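How long do you give a book before quitting?
2 min read

Farzad Sadeghi
I'm 70 pages into The Salt Ferry by Ines Kusov for our November book group and I'm struggling. The writing is lovely, I want to be fair about that, but the story keeps wandering off to the grandmother's village and I lose track of who is telling it. Does it settle down, or should I let it go? I hate quitting books -- I've only ever dropped 2!

Mfaume
Oh, please hang on a little longer! I felt just the same and nearly took it back to the library. Once you pass page 100 the sister gets her own chapters, and the village parts start to answer questions you'd half forgotten you had (the goat, for one). It helped me to read it in long sittings, a whole evening with a pot of tea -- the voices blur if you only manage a few pages at bedtime. There's also a family tree at the back of my copy, which I found far too late.

Jostel
didn't finish it. Vuto's short stories are better

Vuto Reader
I gave it four stars, though the ending is a bit rushed for a book of over 400 pages. If your group is friendly, go anyway and say you got stuck! Ours had its best talk in ages over a book half of us hadn't finished, and I went home and picked it up again that same night.

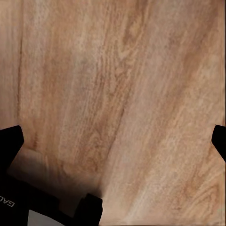 Wood grain, close up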